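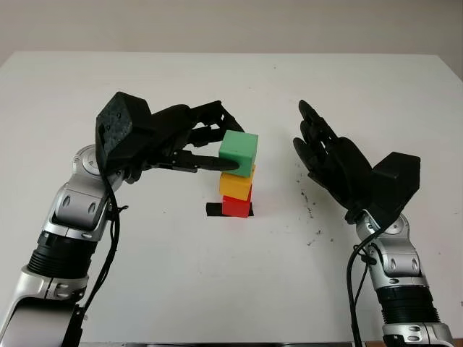 A budget for manipulation equipment should begin with a written statement of the tasks the equipment is expected to perform. Departments that begin with a catalog tend to buy for the most demanding job they can imagine and then find that supporting items were left out of the request. The statement may be short. Stacking colored cubes on a white table, with two arms and a multi-fingered hand on each, is a sufficient description of a first task, provided it also gives the size of the work surface and the number of hours per week the station will be in use. A second arm should be listed only where a task in the statement calls for it, as it adds a second hand, a second set of cables and a second set of spare parts to every later line of the budget.

This guide is intended for department heads and laboratory managers preparing a request under the Kornora equipment plan. It covers the order in which the request should be prepared and the items most often omitted.

Step 1. Separate the purchase into four groups

Enter each item under one of the following groups: arms and controllers; hands and grippers; the station itself, including table, mounts, power and lighting; and consumable parts. Do not combine groups in a single line, even when one supplier quotes for all of them. Reviewers compare requests group by group, and a combined line will be returned for correction.

Step 2. Choose the hand or gripper before the arm

The payload of an arm must cover the weight of the hand as well as the weight of the object. A multi-fingered hand can use up a large share of that allowance before anything has been picked up. Ask each supplier for the weight of the hand with its cable and mounting plate attached, and record the figure in grams. In last year's round, one request listed a hand at 664 grams; the assembled weight, with plate and cable, was 1,130 grams. The arm had to be requoted and the order missed the June deadline.

Where the task statement includes only simple grasping, a two-finger gripper should be quoted alongside the multi-fingered hand. Both quotations should be attached, including the one that is not selected.

Step 3. Price the parts that wear

Fingertip pads, fasteners and cables should be budgeted as consumables for the full life of the equipment and not for the first year alone. For each gripper, obtain in writing:

- the price of a replacement fingertip pad, and whether it is sold singly or as a set
- whether the pad can be changed on site with ordinary hand tools
- the size and type of every screw that must be removed to change it
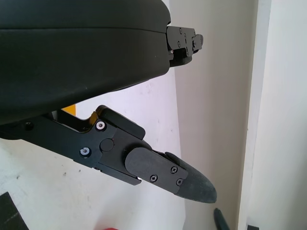 Screw types deserve particular attention. A gripper that uses hex-socket screws at the joint and Phillips screws at the fingertip requires two kinds of driver at the station, and these should be entered under the station group. Spare screws cost little and may be ordered in packs of 100. Suppliers do not always stock them separately, and a missing screw can keep a station out of service for longer than a failed motor.

Cables that run along the outside of an arm should be priced with at least one spare per arm. Ask the supplier to state the length and the connector at each end.

Step 4. Budget for the station

Table, mounts and lighting are frequently charged to general funds and then disputed. Enter them in the request. A plain, light-colored surface with even lighting is suitable for most tabletop work. Confirm the table height with the arm supplier before ordering; the Dumlao station was built to a height of 719 millimeters, and its mounts were ordered to match.

Allow for delivery, installation and one day of operator training. If the room requires electrical work, obtain a separate estimate from facilities and attach it.

Step 5. Set the schedule and the reserve

Lead times for hands are usually longer than those for arms. Place the hand order first, or make delivery of the arm conditional on a confirmed date for the hand. Storage of an unopened arm may use up several months of its warranty, so ask when the warranty period begins.

A reserve should be shown as its own line. Requests without a reserve are accepted, but any later increase must then be met by the department.

Step 6. Submit the request

Send the completed form, the task statement and all quotations to the Kakberg purchasing office. Quotations must be valid on the date of submission. Requests for the current round are due by Friday, March 27, 2026. Departments that wish to order through the Firadura framework should mark the box on the first page of the form and need attach only one quotation per group.

We use cookies to improve your experience on this site. By continuing to browse, you agree to our use of cookies. Accept | Manage preferences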